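Haushaltstipps: Tisch abräumen für die Aufnahme

Wer für Nurorum zu Hause Beispiele sammelt, räumt denselben Tisch oft mehrmals am Tag ab. Aus den Aufnahmen soll das System lernen, wie Menschen Geschirr und Reste wegräumen. Ein paar Handgriffe erleichtern die Arbeit.

Vor dem Start beide Hände kurz ins Bild halten. Dann erst zugreifen, in normalem Tempo. Tassen und Schalen einzeln nehmen, Knabbertüten vorher schließen. Feuerzeuge kommen in die Schublade — auch zwischen zwei Durchgängen.

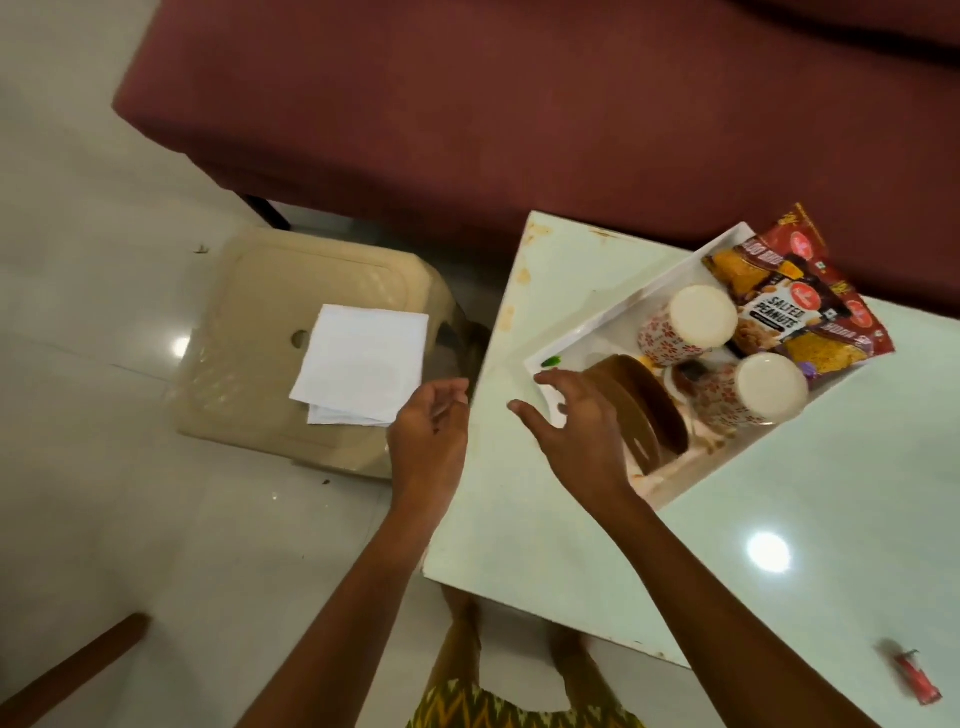
Khurram Bukhari schreibt dazu, er lasse Krümel auf dem Tablett inzwischen liegen und wische erst nach dem letzten Durchgang. Bei 40 Aufnahmen spare das viel Küchenpapier, und das System bekomme auch benutztes Geschirr zu sehen.

Das geht, solange nichts klebt. Eingetrocknete Reste mit warmem Wasser und einem Tropfen Spülmittel einweichen, 2 Minuten reichen meist. Weiße Tischplatten nicht scheuern, sonst leidet die Oberfläche. Glänzt die Platte stark, die Deckenlampe ausschalten und eine Stehlampe seitlich aufstellen.

Misslungene Durchgänge nicht löschen, nur mit »Abbruch« benennen. Servietten zum Schluss nachlegen.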